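Wave wallpaper is back, and I'm weirdly happy about it

Apr 25, 2026

I grew up in a house with beige walls, beige carpet and a beige dog, so you can guess how I felt when I heard the wallpaper shop Hourani is running a month of free hanging classes in May. I signed up before I'd finished reading the flyer!

The classes are for total beginners and run three hours each, with 20 spots per class. Elsa Kauppinen is teaching them, and when I called she told me big swirly patterns are what people keep asking for (she sold 51 rolls of one wave print last month, mostly to folks doing a single small room).
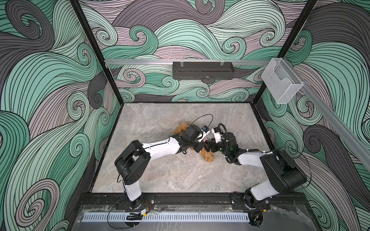 Big waves in mint green, charcoal gray and pale lavender-pink, carried around three walls.

I asked her the thing I was most scared of, matching a pattern at the corners. She says to start in the least noticeable corner, cut your strips long and hang a plumb line even if you think you have a good eye. I do not have a good eye. My last shelf is proof of that.

Saeed Pakzad, who took her class last year, papered his hallway over one long weekend and told me the ceiling line gave him more trouble than the curls did. He also said to buy one extra roll from the same batch, so I've added that to my list.

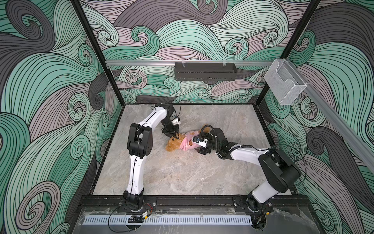
Thin parallel black lines curl into spirals inside every band.

Classes are at the Hourani shop on Dillov Street, and you'll need to bring your own smoothing brush. Sign-up is at the front counter, and when I stopped by there were still 26 places left across the month.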